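Obituary word limit and survivors list: what can be cut?

Asked by Isla Cruickshank in Notices and Announcements

I am preparing a death notice for my uncle for the Friday edition of the Laing weekly. The base rate covers 200 words. My draft is 562, and most of the excess is the survivors paragraph (4 children, their spouses, grandchildren, two half-brothers). The submission form on Skimance also rejects anything with a line break in it. Two questions:

1. Is there an accepted order for survivors, and can spouses go in parentheses?
2. Can a longer version run online while the short one runs in print?

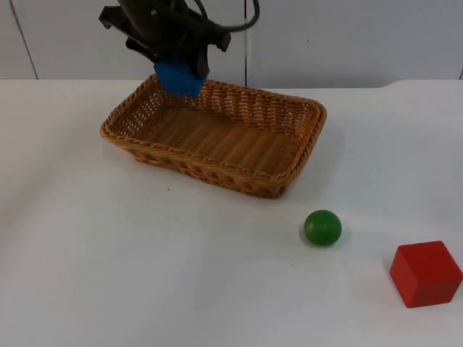 Blue block and wicker basket.

The deadline is 4 p.m. the day before, so short answers are fine.

3 answers

Answer 1 — accepted
Ketill Zoëga

Order: spouse, children by age, grandchildren, parents if living, siblings, then others. Half-siblings are normally listed with siblings and need no qualifier unless the family wants one. Spouses in parentheses are standard: "Ivar (Ruth)" replaces "Ivar and his wife, Ruth." Check the style once and apply it to every name, including unmarried partners.

To reduce the length:

Remove surnames of children who share the surname of the deceased.

Give grandchildren as a group ("several grandchildren") in print and name them online. Ask the parents first. This is the cut that causes complaints.

Keep the town for children only.

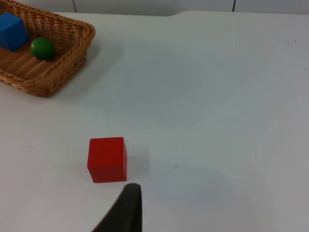
Move the service details to the last line. Day, time, place, and nothing else. Directions and parking belong on the funeral home page.

Delete the list of employers except the longest one.

Two versions are normal. Most papers bill print and online separately, so confirm that the online text is not simply copied from the print order. If it is, ask for the long text to be attached as a separate notice — the desk can usually do this by phone.

The line break problem comes from pasting out of a word processor. Paste into a plain text editor, join the paragraphs with a single space, and copy again. The desk puts the paragraph breaks back when the notice is set. Ask for a proof.

Answer 2
forkatura

we had up to 5 lines free from our paper in April, the rest was charged. call them

Answer 3
M. in Records

Agree with the accepted answer except on half-siblings. If there are two families, read the line to someone on each side before it goes in. Also check the maiden name spelling against the certificate. Corrections to a printed notice are often charged as a new notice, and genealogy sites copy the first version.

Comment from Isla Cruickshank: Thanks. Line break fix worked. Still over, cutting employers now.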